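Gwilliam Drip Oiler, Refillable

Item 1243
Made by Gwilliam, stocked in our Merent shop and online

I have been waiting to put this one up for months! If you have an old sewing machine, a squeaky gate, a push mower or a bike that lives in a damp garage, you already know how much time goes into getting one drop of oil exactly where you want it (and how much of it ends up on your sleeve). The Gwilliam is the little oiler I reach for first, and I've had mine on the bench since January.

It holds 65 ml, so you aren't refilling it every weekend, and the spout is long enough to get past the hook on most sewing machines. Squeeze gently and you get a drop. Squeeze hard and you get a line, great for chains and hinges. The walls spring back well even after a morning in a cold shed.

What you get
Oiler body with screw-on spout
Spout cap on a tether
Small funnel for refills
Spare washer

It ships empty. Most of our customers fill it with the Doltov clear machine oil, item 2234, and that's what I use too, but any light oil will do nicely. Please don't put grease or solvent in it. Grease won't flow and solvent is hard on the washer.

Filling it
Unscrew the spout, drop in the funnel and stop a finger's width below the neck. Go slowly with the last bit! Screw the spout back on until it feels snug, then give it a test squeeze over a rag. If oil creeps out at the collar, take the spout off, check the washer is lying flat and try again.

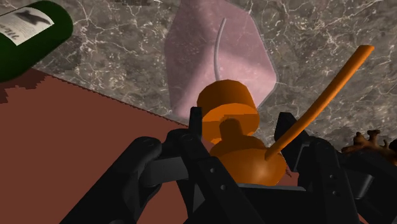

For sewing machines I do the hook race first, then the needle bar, then everything with a little hole marked on the casing, and I run a scrap of old sheet through before going anywhere near good fabric. Bikes are simpler: one drop per link, spin the pedals backward, wipe off the extra. Door hinges want a drop at the top of the pin and a few swings.

Store it upright with the cap on. A jar lid underneath keeps rings off the shelf.

Spare spouts come in two lengths, the standard one and a 34 mm stubby that's wonderful for clocks and fishing reels. Both fit the older Emier oilers as well, so if you have one of those in a drawer, dig it out and get it working again.

Questions about fit? Send a note to Yoga Lau at the shop with the make of your machine.

Page updated 6 September 2024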